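Home Blog About Projects Archive Contact

Search this blog Type and hit enter

Folding laundry for a living (sort of)

2021-11-13

So I've been folding clothes for science again. A few of you asked what I meant when I said I'd signed up to help with Xia, which is what the people over at Tomemport call their learning system, so here goes. The idea is that you show it the same job done by hand over and over, in as many different ways as you can manage, and it slowly works out how to do it for itself. Somebody has to do the showing. At the moment that's me, holding a pair of black grippers and picking up tops.

My target is 1000 examples by January. I've done 61 (I know, I know). In my defence it's a lot slower than folding with your fingers! You squeeze, you miss, you squeeze again, and then you've got the front of the shirt and left the back behind. The first evening I managed 8 and had to go and have a sit down.

Corners are the hard bit. Finding them, I mean - a crumpled T-shirt doesn't really have any until you've lifted it up and had a look, and by then you've usually grabbed a sleeve. 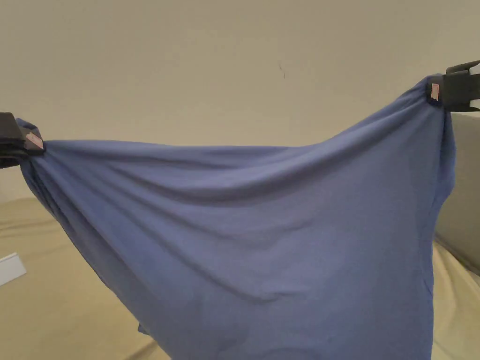
The other thing I keep getting told off about is being too tidy. I'd got into a nice little rhythm where every shirt started in the same spot and came up the same way, and I was rather proud of it, and then a message came back from Tomemport saying 11 of my goes were so alike they might as well have been one. Fair enough. Now I chuck the thing down any old how before I start, and I swap which hand goes first.

They want the wobbly ones too, which I wasn't expecting. If I lift one side higher than the other and have to even it up, that stays in, so that Xia gets to see how you put it right. Only the proper disasters get binned, like when I drop the lot, or the phone rings and I wander off.

My friends in Nustham think it's hilarious that I do this and still have a heap of my own washing on the landing. I did try counting that as practice but the rules say one item at a time, starting from a clear patch, and my heap is not a clear patch.

Towels next, apparently, once the tops are done. There's also talk of a get-together in Prirkolthorpe for everyone doing the showing, and I'd quite like to go and see how other people hold their grippers, as my wrists ache and I'm sure I'm doing it wrong. If you've got any stretches for that, stick them in the comments please!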